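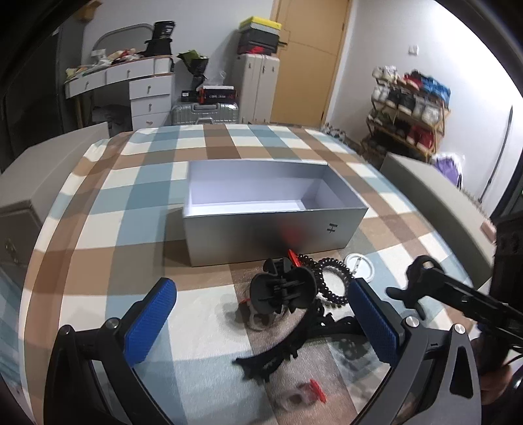
4. Episode segmentation and labels

Verkard cuts each recording into episodes before it goes to training. Do this after calibration (section 3), not before, or the finger width numbers come out wrong and the cuts land in silly places. The segmenter reads finger opening first and the picture second. A start frame wants the fingers spread, both blue pads in view and the target box showing between them, same as the bedspread recording at the top of this section with the open silver-gray box behind the small parts. If one pad is hidden, pick a later frame.

4.1 Load the recording

1. Open Verkard, go to Sessions, pick your folder.
2. Wait for the green tick. Big files can take more than 15 minutes on a laptop.
3. Lens profile: choose wide. The straight edges will still look bent in the preview, fine - the correction only gets applied on export.
4. Press Check sync. Offset should read 5 ms or less. If it's over, go back to 3.2.

Note: don't rename the folder once it's loaded. Verkard looses the link and you start again.

4.2 Set the cut points

1. Open the Width tab. You get one line, finger opening over time.
2. Set Close threshold to 42. That's mm. Leave Open threshold on auto.
3. Press Propose cuts.
4. Step through every proposed cut with the arrow keys. Enter to keep, X to drop.
5. Cuts closer than 2 seconds apart get merged. Turn this off under Advanced if your task has quick regrasps.

CAUTION: Propose cuts overwrites manual cuts without asking. Save a copy first. Fix is planned for May.

4.3 Label the objects

1. On the start frame, click the object to be picked. The mask fills in by itself.
2. Check the mask edge. Trouble spots: coiled cords (the gaps in the loops get filled), clear plastic, anything black sitting near a black finger. Paint those by hand.
3. Click the container. Mask the inside only, not the walls. The planner uses this area as the place target and will happily aim for a rim if you give it one.
4. Patterned cloth - checks, stripes - set Background to Textured. Otherwise the colour match grabs bits of the fabric.
5. Type a short label in plain words. "red clip", "white disc". No codes please.

Note: background clutter doesn't need labels. Leave desks, shelves and so on alone, the Bokari filter drops anything outside the work area.

4.4 Export

1. Choose Atinga format. The older Prekulstead format still works but has no container mask.
2. Tick Undistort.
3. Tick Include width. Off by defualt, the policy won't train without it.
4. Export, then open the log and look for skipped episodes. Usual cause is a missing container mask.

Export queue on the server gets cleared Friday at close, so pull your files down before then. Server access and lost passwords: Sheena Innes.

Next: section 5, replay check on the arm.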